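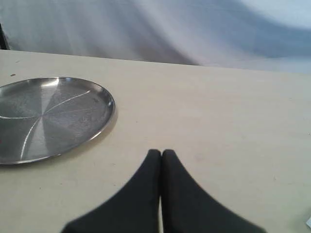

Visit notes, Wurneck manipulation lab, open day 2020-06-13

I went to Wurneck on the early train from Plistesham to look at their tabletop manipulation work. We are deciding whether to put wrist cameras on our own packing arms, and the open day was the quickest way to see a system with one. Registration was at the side entrance. The printed program listed 9 demonstrations. I saw five, and spent most of the time at one of them.

## Tabletop station

The station is run by Renji Fujimoto. The arm works over a light tabletop with a two-finger gripper, black fingers, camera at the wrist. A white cloth hangs behind the table. Fujimoto said the cloth went up in May and that segmentation errors on the far side of the table dropped after that. He had no figure to hand.

The control software is called Fikholm and is written in-house. It takes the wrist image, proposes grasp points, and passes one to the motion planner. An operator can override the choice from a keyboard. The training set for the current version has 1322 recorded episodes, all teleoperated. Episodes where the operator dropped the object are kept and labeled.

The object I was most interested in was the round stainless steel plate. We handle similar parts at Sakamoto and they are a nuisance. Three points from the discussion:

- Brushed steel reflects differently at every camera pose, so the bright lines on the surface move as the wrist moves. Early versions treated these lines as edges.
- The rim is low. The fingers have to come in at a shallow angle to get under it, and the approach is slow.
- Depth readings on the metal are mostly discarded. The planner uses the table plane and the outline of the rim.

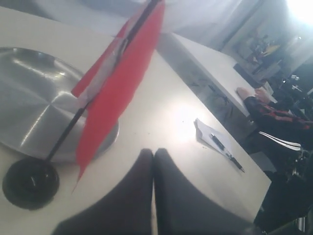
Daylight is the other variable. The station gets strong light from one side, and Fujimoto prefers to leave it that way during data collection so the model sees the range it will meet later. Our line has fixed overhead fixtures and no windows, so his results on glare will not carry over directly. I would expect our case to be easier, but we should measure it.

Thin objects came up as well. A pen on paper is a harder pick than it sounds: the fingers must close almost fully, and any height error puts the tips into the table. Their fix is a force threshold on the downward move, with a retry at a slightly greater height. Flags on a stand are grasped by the pole, never by the fabric. Cloth is on the plan for next year.

## Questions I asked

Cycle time: they do not optimize for it. Fujimoto quoted 9 seconds for a simple pick and place, longer with a retry.

Calibration: wrist camera to gripper is checked every morning with a printed target. It takes 4 minutes. They have tried skipping it and went back.

Finger wear: the fingers are swapped when the grip on smooth parts starts to slip. No fixed interval.

Licensing: Fikholm is not available outside the lab yet. He was willing to talk about a trial on our parts if we ship a box of them.

## Other stations

Conveyor sorting, a mobile base, a cable routing rig, and a bench with force sensors. The cable rig was down for most of the morning. The conveyor demo was well run but uses a fixed overhead camera, same as ours.

## Follow-up

- Send Fujimoto one box of steel covers, mixed finishes.
- Ask for the calibration target file.
- Check whether our gripper controller exposes a force reading fast enough for the stop-and-retry method.
- Get a quote for one wrist camera and bracket, arm 5 only.

Train back left on time. Receipts are in the shared folder.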